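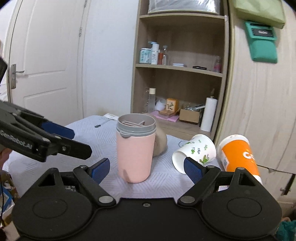

Vomuseo brings its table game night to Snorradóttir Hall this August

I've been setting up tabletop games for years now, and I still get a little giddy when the cloth goes down and the cups come out! So I'm really happy to share that Vomuseo is opening three evenings of cup and tumbler games at Snorradóttir Hall, starting in August at 6:30 p.m.

We play on ordinary tables with a pale patterned cloth over the top. The pink tumbler stands in the middle, with thin sticks lying across its mouth, and paper cups go wherever your table likes them.

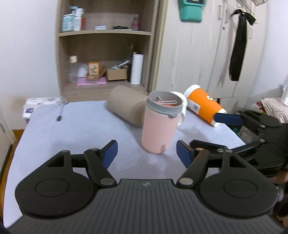
Cups do fall over, and you can leave them down until the round is finished (my own table always argues over this). Each evening has room for 158 players, kids included, and the Zostano snack counter stays open until we pack up. Flulletti is lending us extra tables.

Entry is free, but please save a seat first at the Vomuseo front desk, extension 3717. Groups can ask to sit together. Bring a friend, or come alone and I'll find you a table!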